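Mise à jour : samedi 17 août 2019

Zuzana Krajčí nettoie des chambres d'hôtes et des gîtes depuis huit ans. Elle a commencé seule, à vélo, avec un seau accroché au guidon, et travaille maintenant avec une associée sous le nom d'Osagie. Nous l'avons rencontrée dans la cuisine du gîte Stillow, entre un départ et une arrivée, pour parler du métier et surtout du linge, qui lui prend plus de temps que les sols.

« Les gens pensent que le ménage, c'est frotter. Moi je passe mes matinées à laver des chiffons, à les faire sécher et à les ranger », dit-elle en posant ses clés sur la table.
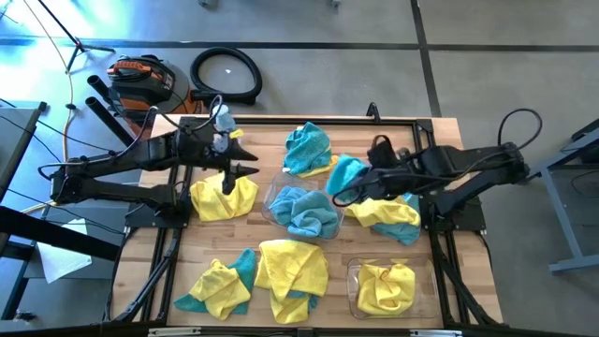
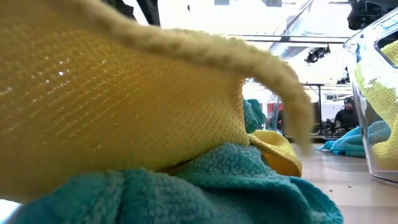 Du jaune et du bleu-vert.
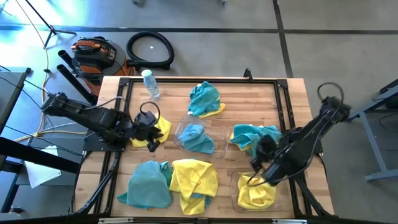
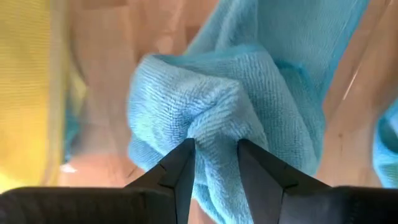

Faut-il un adoucissant pour les microfibres ?

« Jamais d'adoucissant. Il laisse un film sur les fibres, et ensuite le chiffon étale l'eau au lieu de la prendre. Une lessive liquide ordinaire, en petite dose, et c'est tout. »

Elle lave à 60 degrés ce qui vient des sanitaires, à 40 le reste, et ne mélange pas les microfibres avec le coton. Les serviettes éponge perdent des peluches qui s'accrochent partout. Elle l'a appris à ses dépens la première année, avec une machine entière à reprendre à la main, un chiffon après l'autre, la veille d'un week-end complet.

Le séchage se fait à l'air quand le temps le permet. Chez Stillow il y a un fil derrière l'appentis, à l'abri du vent d'ouest. L'hiver, elle utilise le sèche-linge à basse température. « La chaleur forte abîme les fibres. Un chiffon cuit, on le sent tout de suite sous les doigts, il accroche la peau. »

Pour les couleurs, chaque maison a son système. Le sien est simple : une couleur pour la cuisine, une autre pour la salle de bains, et les vieux chiffons pour les poubelles et les plinthes. Elle a essayé pendant un temps d'en ajouter une pour les vitres. Son associée les confondait, elle aussi les jours de fatigue, et elles ont arrêté.

Le linge de lit est une autre affaire. Le gîte en possède 53 pièces, taies comprises, et Zuzana Krajčí tient un cahier où elle note ce qui part au lavage et ce qui revient. Les draps des grandes chambres vont à la blanchisserie Dolano, qui passe les prendre le lundi. Le reste est lavé sur place. « Les draps-housses, je les plie à deux quand je peux. Seule, j'y arrive, mais le résultat est moins joli, et dans une armoire ouverte ça se voit. »

Elle parle peu d'argent. Elle facture à la chambre et refuse de passer à l'heure, ce que plusieurs propriétaires lui ont demandé. Une chambre laissée propre et une chambre après une fête de famille n'ont rien à voir, reconnaît-elle, mais sur une saison cela s'équilibre - sauf au mois d'août, où elle perd un peu.

Ce qu'elle aime le moins ? Les taches de fond de teint sur les serviettes blanches. Elle met du savon de Marseille sec directement sur la tache, laisse agir une nuit, puis lave normalement. Deux passages suffisent le plus souvent. Quand la marque reste, la serviette finit coupée en carrés.

En septembre, elle reprendra une deuxième maison, plus petite, à la sortie du village. Elle cherche déjà où y installer une étagère pour le linge propre. La buanderie est humide, et le placard du couloir est occupé par le chauffe-eau.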